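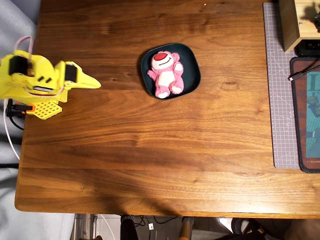

Adalberto Evangelista wrote in to ask whether small plush gets lonely on a shelf, and I say a bear is happiest on a nice big table.

Search the gallery
April, by Lundarach

Welcome back to my little plush corner, which has grown to more than 300 pictures now – thank you all for looking! The pink bear has a whole page to itself, with its big red nose and that stitched smile I never get tired of. 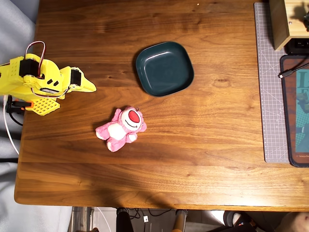 How do you clean a keychain bear? A damp cloth and a drop of mild soap, then let it air dry overnight.

Out on the walnut-colored wood, with the square dish left empty.

Comments (2)
Pronik: That smile! My niece wants one.
Nelthorpe: I have 12 and still need a pink one.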